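Sterkley, the tea towels and other things I said I'd write up

29/03/2024

Quick one tonight, got bread in the oven and thirty (ish) minutes before it wants me. Several of you asked how the kitchen clear-out went after I moaned about it last time. Mostly done. Not all done. The cupboard over the boiler is still a disgrace and I'm leaving it till July.

So. Mugs. That was the big one. We'd got to the stage where you opened the door and put a hand up ready to catch. Free ones from work, the Prerkness half marathon ones (I ran it once, why are there four), the set Mum gave us that can't go in the dishwasher. Kept the ones we reach for. The rest went in a box to the charity shop on Liew Road, who were very nice about it considering.

Tea towels next. Anything with a hole is now a rag, anything with a calendar on it is gone. Yes even the lighthouse one. Maite Cantero commented last time that she irons hers and stacks them by colour, and Maite I love you but no.

Spices. Oh dear. Oldest jar was a ground mace I'm fairly sure moved house with us twice. It smelled of cupboard. Have written the date on the lids of the new ones in marker, which my sister says is what our gran did, and fine, I'm becoming gran. Three sorts of paprika stay becuase they are different things.

Tins were better than I expected. Bit of a chickpea situation. Soup for lunch until further notice.

Then the money bit, as I did promise to be straight about it. Said I'd spend nothing and spent £65. Most of that was shelf risers and a second-hand bread bin from the market in Sterkley, cream enamel, chip on one corner, lid fits properly for once. The quote for new cupboards by the way was over £2,000 just for the doors, so that idea has been put back in its drawer. Paint it is. Kevser Kılıçarslan from the allotment has half a tin of a sort of putty green she's letting me try, will report back.

Still haven't settled what goes on the worktop. My rule was kettle, bread bin, nothing else, and that lasted two days. The mugs we kept need somewhere to live and I don't want hooks under the shelf, you catch your head on them. Leaning towards a mug tree. Plain wood, pegs, round base, job done. And something for the windowsill end as well, my basil just sits in its supermarket pot looking sorry for itself.

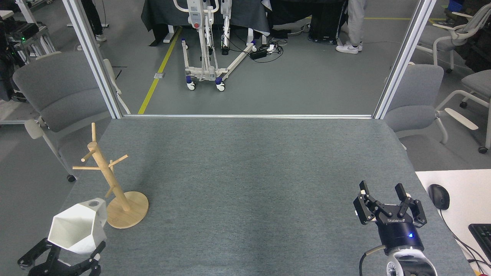

Wooden mug tree, white faceted planter.

Not sure about white with our water, everything goes chalky in a week. Might look in Muvau when I'm next in town, they had a sale on but the queue was out the door so I went home and had toast.

Other news, the tap still drips. Washer is bought, washer is in the drawer, I know where it is, which is progress. And whoever asked for the lentil thing with the lemon, it's coming, I need to make it once more and weigh stuff this time instead of chucking it in.

Right, timer's going. Comments are open again, sorry about that, I'd ticked somthing I shouldn't have. If anybody has got putty green to look nice next to orange floor tiles please tell me how.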